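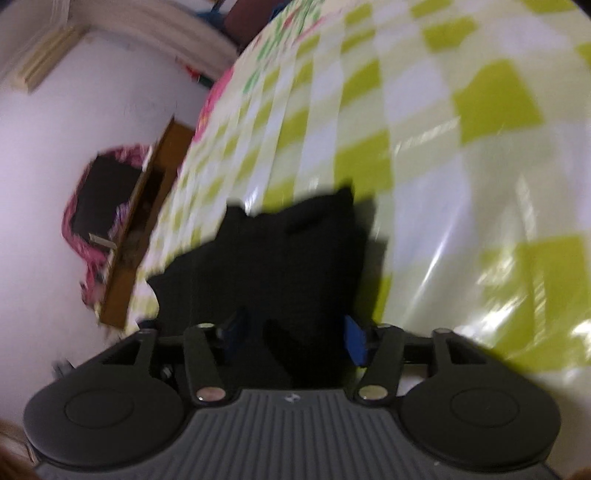 How many demonstrations do we need for a school project on folding clothes?

We are a robotics club of five pupils and the final is in July. Our robot must fold one T-shirt on its own. At the moment we have 34 demonstrations and it grabs the sleeve in the wrong place.
Woo-jin Yoon

Thirty-four is too few. Our club had the same task last year and the folding became acceptable for us at 4,000, but we had three kinds of shirt. With one shirt you can begin with a few hundred and look at the result before you record more. Please write down for each one if the fold was good or bad. We did not do this, and then we had to watch everything again.

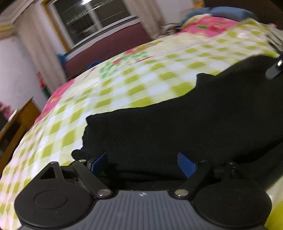 Also change the starting position of the cloth every time. Our first 69 were all started from the same side, and the robot learned only this side. Move slowly when you close the fingers, and agree in the team which corner is taken first.
Norbert Csonka

More is always better, just record.
Ottó Nyitrai

I agree with Norbert about the corner. In our team two people began with the left sleeve and one with the hem, and we lost two weekends on it. Ask your teacher also if the rules allow a second shirt in the final.
Dénes Halász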